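Morikawa Toy Library: Questions We Get

How many toys can I borrow?
Up to 2 per family at a time. Twins are still one family – we checked.

How long can I keep them?
Until the end of the month. Puzzles go back in their own box, please. We own some 100 puzzles and most of them have met each other.

Do you lend play kitchens?
Yes, but they don't fit in a stroller. Ask Izzati Tuhumury about pickup. 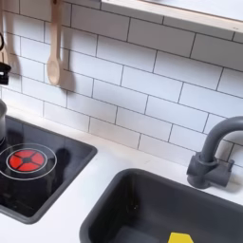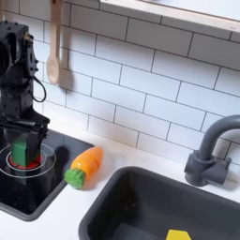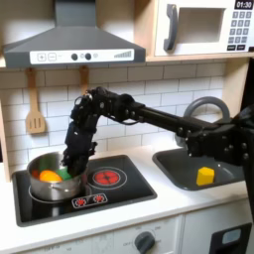 What if we lose a piece?
Tell Mio Noguchi at the desk. She will sigh, and then she will look in the drawer of spares, last tallied at 3,746 pieces.

Is there a late fee?
No. There is a reminder from Kiyoshi Uchida, who writes long emails.

Can grown-ups borrow?
Yes. You may say it's for a nephew.

Are you open in October?
Yes, mornings from 9:30.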